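Veerle Verhoeven keeps the paint store at Flestside, a shared studio building with 147 members and one long supply room. She has run the store for six years. Before that she mixed industrial coatings at Zunberg, where, she says, she learned most of what she knows about solvents and nearly all of what she knows about labels.

The studio buys student-grade acrylic in bottles and decants nothing. Verhoeven is firm on this point. "Every transfer loses paint and lets air in," she said. "A bottle with its own cap is a better container than anything I can pour it into."

Last year the store spent 3,850 on paint and 2,385 on brushes. She considers the second figure too high. Most brushes that reach her waste bin are not worn out. They have dried acrylic in the ferrule, the metal sleeve that holds the bristles to the handle. Once paint hardens there, the bristles spread at the base and the brush no longer holds an edge or a point.

"People wash the tip," she said. "The tip is the part that would have survived. You have to work the soap up toward the metal, rinse, and do it again until the water runs clear. It takes two minutes per brush."

Her second complaint is drying position. Brushes stood upright in a jar while wet let water run down into the ferrule and the end of the handle. The wood swells, the lacquer cracks, and the metal loosens. She asks members to dry brushes flat on the table and to put them away only when the bristles are dry all the way through.

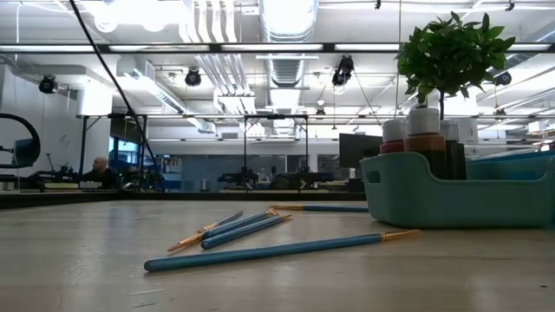

Brushes on the worktable, with paint bottles standing in a teal bin.

The bins came in with a change of system two years ago. Until then, paint was shelved by color along one wall, and members carried bottles to their places one or two at a time. Bottles were left on windowsills and in sinks. Verhoeven moved to plastic bins that go out to the table and come back as a unit.

"The bin is the thing you sign for," she said. "If it goes out with three bottles, it comes back with three bottles."

She specified an open top and a handle at the end. Lids were tried and dropped after a month, when members stacked lidded bins four high and the bottom ones cracked. Bottles are stored standing, caps up. Laid on their sides they leak at the thread, and the dried paint then glues the cap in place.

Teun Kuipers, who teaches the beginners' course, was not in favor of the bins at first. His objection was the range of color. "I wanted students to have the whole wall in front of them," he said. "With a bin they get what is in the bin." He now sets a limited palette for the first four sessions, usually earth colors and a dark, and says the mixing has improved. He still keeps a private shelf of greens.

The two disagree about brushes as well. Kuipers would buy fewer and better ones, and has asked for a trial of a synthetic line made by Gukness. Verhoeven has priced it and is not convinced. A good brush with paint in the ferrule, she points out, goes into the same waste bin as a cheap one. They have agreed on a small order for the advanced group, to be reviewed at the end of the term.

Asked what she would change next, Verhoeven named the sink. It has one tap and a shallow basin, and at the end of a full class the line for it reaches the door. She believes that line accounts for much of the spoiled stock, as the last people in it have paint that has already begun to set. A second basin has been quoted at 1,000, without the plumbing.

"Until then they can keep the brushes in water while they wait," she said. "Ten minutes, no longer, and then flat on the table."

We use cookies to improve your experience on this site. By continuing to browse, you agree to our use of cookies. Accept Manage preferences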